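# Sorting small stuff on the bed - newspaper, towel or tray?

**rosaura_c**

I am emptying the drawers in my bedroom before I move in December. The big things are fine. The problem is the small things: chargers, lip balm, clips, tape, half-used tubes of whatever. I have no desk in that room, so the only flat place is the bed. I tried it last night straight on the bedspread and lost two pen caps and an earring back into the folds.

What do people put down first? My aunt uses old newspaper. My roommate says newspaper will ruin the sheets and I should use a towel.

**tormod_f**

Newspaper. It costs nothing, it stays flat, and when you finish you fold it up with the dust and lint inside and throw it out. I did a whole apartment that way.

**Niton448**

I would not put newspaper on a light sheet. The ink comes off on your hands and then your hands go on everything. I had gray marks on a white pillowcase that took three washes. Use a towel, or an old sheet you don't care about.

**tormod_f**

Modern newsprint doesn't rub off that much. If it is a week old it hardly rubs at all. Lay it down and don't drag it around.

**Niton448**

Mine was a month old. It rubbed off.

**jarrahq**

Towels are bad for small things. Everything tips over, and anything with a rough edge catches in the loops. Binder clips are the worst for this, the wire handles hook into the pile. Good for glass, though. I put perfume bottles on a towel and everything else on something hard.

I use a baking sheet. It has a rim, it doesn't shed and you can pick the whole thing up when you need the bed back.

**rosaura_c**

I only have one baking sheet and it is small. How many things do you sort at one time? I feel like I have 2561 of them.

**jarrahq**

One drawer at a time. Dump, sort, put away, next drawer. If you dump three drawers you will be sleeping next to it.

**leonor_b**

I agree with one drawer at a time. I disagree about the baking sheet, it is too small for anything except a bathroom drawer. A bed gives you a lot of room and you should use it.

My groups are:

- wires and plugs
- things for the face and hands
- desk things (clips, tape, pens)
- paper slips and receipts
- don't know

"Don't know" gets a time limit. If I still don't know when the rest is put away, it goes in the trash. My sister thinks this is too harsh and she has nine shoeboxes of "don't know" in her closet.

**jitendra.p**

I would keep a few of the don't-knows. I threw out a small adapter under that kind of rule and it belonged to my electric razor. A new one was more than the razor was worth.

Test the chargers before you decide. Plug each one in with a phone on it for a minute. Write what it fits on a bit of tape and stick it on the plug. Then you never have to guess again.

**leonor_b**

Fair. Chargers get tested. Loose screws do not get a second chance.

**tormod_f**

Back to the question. You can use both. Newspaper on the bed, then a towel on top of it at one end with the edges turned up, so the round things don't roll away. The flat things can sit on the paper.

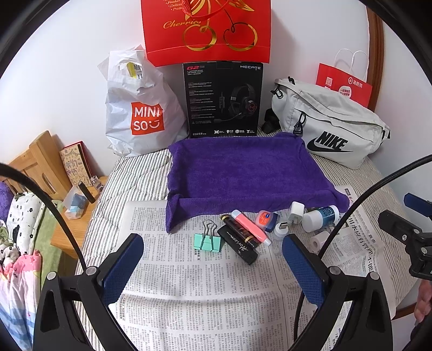
**rosaura_c**

Should I keep the cosmetics and the chargers on the same sheet of newspaper while I sort, or give each its own?

**tormod_f**

One sheet is fine while you sort. Keep a gap between them and put them in separate bags when you pack, so a leaking tube can't get into a plug.

**Niton448**

I'd still put something under the newspaper. A plastic bag cut open works.

**jarrahq**

Plastic slides around on a made bed. Then the paper slides with it. I tried that.

**Niton448**

Tuck the edges under the mattress.

**jarrahq**

That is a lot of bed making for one drawer.

**Garcia_100**

For the packing part, don't buy organizers. I bought a Bekero set with the little dividers and the sections were too short for a lip balm laid flat. I went back to zip bags and the boxes that my other stuff came in. Any box with a lid that closes properly is good enough. Gift bags are OK for light stuff, but they have no lid and they tip over in the car.

**jitendra.p**

I have the Hanari trays and I like them, but they are for a drawer. You can't move house with them full. For the move I agree on zip bags.

Lip balm tins get their own bag. The lids come loose in a hot car.

**rosaura_c**

Update. I did the first two drawers this evening with newspaper under and a towel on top at one end. It went faster than last night. No ink on the sheet that I can see, but I also didn't lean on it. I kept four groups and dropped "paper slips" because I only had a couple.

The "don't know" pile is one key, one short wire and a cap that fits nothing I own.

**leonor_b**

Trash the cap. Trash the wire if it doesn't charge anything.

**jitendra.p**

Keep the key until you have handed over the apartment.

**Niton448**

Check the sheet in daylight. I didn't see mine until the morning either.

**rosaura_c**

Will do. Third drawer tomorrow, that's the one with all the batteries.

**tormod_f**

Tape over the ends of the batteries before they go in a bag together, and keep the key out of that bag.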